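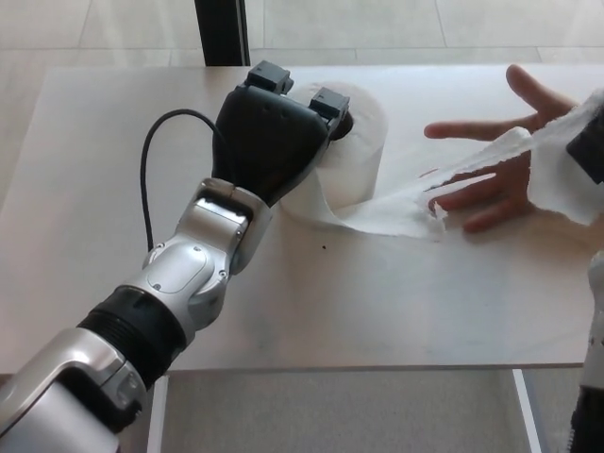
Figure 4-1. Left arm at the roll, operator's hand at the free end of the sheet.

4 Shared-Table Work: Paper Roll Task

4.1 Scope of this section

This section covers the set-up and daily running of the paper roll task on the Cledstead two-arm table station. It applies to stations running Cistia control software at the Perkcombe site. It is written for table operators, shift leads and anyone moving to the station from the hand-prep benches.

Read Section 2 (Stopping the Station) before starting. Section 3 (Powering Up) must be complete and both arms must be in the parked position.

The task is simple to state. One gripper steadies an upright roll of paper towels. The sheet is drawn out along the table and torn. The torn piece goes to the wipe-down kits. What needs care is the part of the task where a person and an arm handle the same sheet of paper, and most of this section deals with that part.

4.2 What changes from hand prep

At the hand-prep benches one person pulled, tore, folded and packed. At the table station the pull and the hold belong to the arms, and the operator is responsible for the following:

- checking roll placement before each run
- guiding the sheet when the station asks for it
- judging whether a torn edge is acceptable
- clearing scrap
- recording interventions

Folding and packing remain manual and are done at the adjacent bench. Operators rotate between the table and the packing bench every 60 minutes. The rotation is a site rule, not a software limit, and the station will not prompt for it. Shift leads set their own reminder.

Operators moving over from hand prep usually pull too early during the first few shifts. The station is slower than a practiced person at the tear itself. Wait for the tone (see 4.6). Pulling before the tone does not save time, as the run then has to be logged as an intervention and the roll reset.

Note: Output at the table station is not counted per operator. The run counter belongs to the station. Do not copy run counts into individual shift records.

4.3 Before you start

1. Clear the table. Remove tools, cups, tape and loose paper. Specks and small scraps that do not lie under the roll position can wait for the end-of-run wipe.

2. Check the left gripper cable. It should form a loose loop beside the wrist and run back along the arm with no sharp bends. If the loop has been pulled tight, park the arm and call the shift lead. Do not re-seat the cable yourself.

3. Check the fingertip blocks on both grippers. Paper dust collects in the cut-outs. Brush it out with the dry brush. Do not use compressed air.

4. Check that the table stands firm. Press down on each corner in turn. Adjust the feet if it rocks, then run the table check in 4.4 again.

5. Roll up loose sleeves. Remove lanyards, bracelets and rings. Gloves are not worn for this task.

Caution: The gap between a gripper and the table is a pinch point whenever the arms are enabled, including while they are still. A still arm may be waiting for a tone confirmation.

4.4 Table check

The table check confirms that the arms and the table still agree on where the surface is. Run it at the start of each shift and any time the table has been bumped, moved or leaned on.

1. Select TABLE CHECK on the Cistia panel.

2. Stand back to the yellow line.

3. Press and hold the green button until both arms have touched down and returned to park.

4. Read the result. PASS allows work to begin. REPEAT means the two readings differ; run the check once more. FAIL locks the station.

A locked station can be released only by a shift lead. Two locks in one shift are reported to Tanko Akande, automation support, with the panel left switched on so that the log can be read.

4.5 Placing the roll

1. Take a roll from the rack. Use only rolls with an open core. Rolls with a crushed core must be set aside for hand prep.

2. Stand the roll on its end inside the marked zone shown on the panel's table map. The core must be open at the top.

3. Turn the roll until the free end of the sheet points to the right-hand side of the table.

4. Unroll a short length by hand and lay it flat. A curl at the base of the roll is normal. A twist in the sheet is not; turn it out before going on.

5. Press LOAD. The left arm moves in over the top of the roll and brings the gripper down onto its upper edge.

6. Look at the contact. The gripper should bear on the top edge and may cover part of the core opening. It should not crush the roll or tip it.

If the roll tips during step 5, let it fall. Do not reach under the gripper to catch it. Press HOLD, wait for the panel to show HELD, then stand the roll up again and repeat from step 2.

Note: Partly used rolls are allowed down to the minimum diameter on the gauge card. Below that, the hold becomes unreliable and the roll walks across the table as the sheet is drawn.

4.6 Guided pull

Guided pull is used for new paper stock, for training, and whenever the panel shows GUIDE. In this mode the operator keeps a hand on or near the free end of the sheet while the arms are enabled at reduced speed.

1. Stand at the right-hand side of the table. Keep both feet behind the line and reach in from the side, never across the roll.

2. Lay your hand palm down at the end of the sheet. Keep the thumb clear of the right gripper.

3. Wait for the single tone.

4. Guide the sheet along the table with light pressure. The arm sets the speed. If you feel the paper tighten, ease off and let it catch up.

5. At the double tone, lift your hand straight back toward you and out past the table edge.

6. Confirm on the panel that your hand is clear. The right arm does not start the tear until this is done.

Warning: Do not point at or touch the sheet ahead of the right gripper after the double tone. If you see a problem, say so and press HOLD. The arms do not respond to speech, but the second person at the station can.

Speed in guided pull is limited to 20 percent of the normal setting. The limit is locked and cannot be raised from the panel. Requests to raise it have been made and declined; the limit stays as long as hands are in the work area.

4.7 Torn edges and scrap

A ragged edge is the most common result on soft quilted stock. Acceptable and unacceptable edges are shown on the sample board over the packing bench. As a working rule:

- A frayed edge with the sheet otherwise whole: accept.
- Long shreds that hang from the sheet: trim by hand at the packing bench, then accept.
- A tear running back toward the roll: reject.
- A wad gathered at the gripper instead of a flat sheet: reject and clear as below.

To clear a wad:

1. Press HOLD and wait for HELD.

2. Press OPEN RIGHT. The right gripper opens and stays open.

3. Support the paper from underneath and draw it away from the gripper. If it resists, stop and look for paper caught between the fingertip blocks.

4. Tear the sheet by hand on the roll side of the damage.

5. Put the scrap in the paper bin. Check the table and the floor under it for shreds.

6. Press RESUME. The station returns to the start of the pull.

The accept or reject decision is the operator's. The station makes its own estimate of edge quality and shows it on the panel in gray, but the estimate is for comparison only. Where the two differ, enter your own judgment. Support reviews the differences each month, and they are not used to assess operators.

4.8 Recording interventions

An intervention is any time a person touches the paper, the roll or the arms outside a step in this section. Record it on the panel under NOTES, using one of these codes:

R1 — roll moved or tipped
R2 — roll reset after early pull
S1 — sheet twisted
S2 — wad cleared
G1 — gripper cleaned during run
X — other (add a few words)

A code is enough in most cases. For X entries, write what you did and where your hands were. "Fixed paper" is not usable.

Station Su has an older panel without the NOTES page. Use the paper sheet clipped to its side and hand it in at shift end.

4.9 Routine care

Every 240 runs the panel shows CARE DUE. The station will finish the current run and then park. Carry out the following before resuming:

1. Wipe the table from the back rim to the front edge with a dry cloth.

2. Brush both sets of fingertip blocks.

3. Look at the wrist joints on both arms. Dust in the seams can be brushed away. Loose screws are to be reported, not tightened.

4. Run the table check (4.4).

5. Press CARE DONE and enter your initials.

4.10 Common panel messages

NO ROLL — The gripper came down and met nothing. Check that the roll is inside the marked zone.

SHEET LOST — The right gripper closed without paper in it. Lay the free end flat and press RESUME.

HAND? — The station cannot confirm that the work area is clear. Step back to the line. If the message stays, look for a cloth or crumpled paper at the table edge.

CODE 47 — Left cable loop out of range. Park and call the shift lead.

4.11 Changes to this section

March 24, 2025: steps 5 and 6 of guided pull separated, at the request of table operators. R2 added to the code list. The folding trial planned for September will be covered in a supplement and does not change the steps given here.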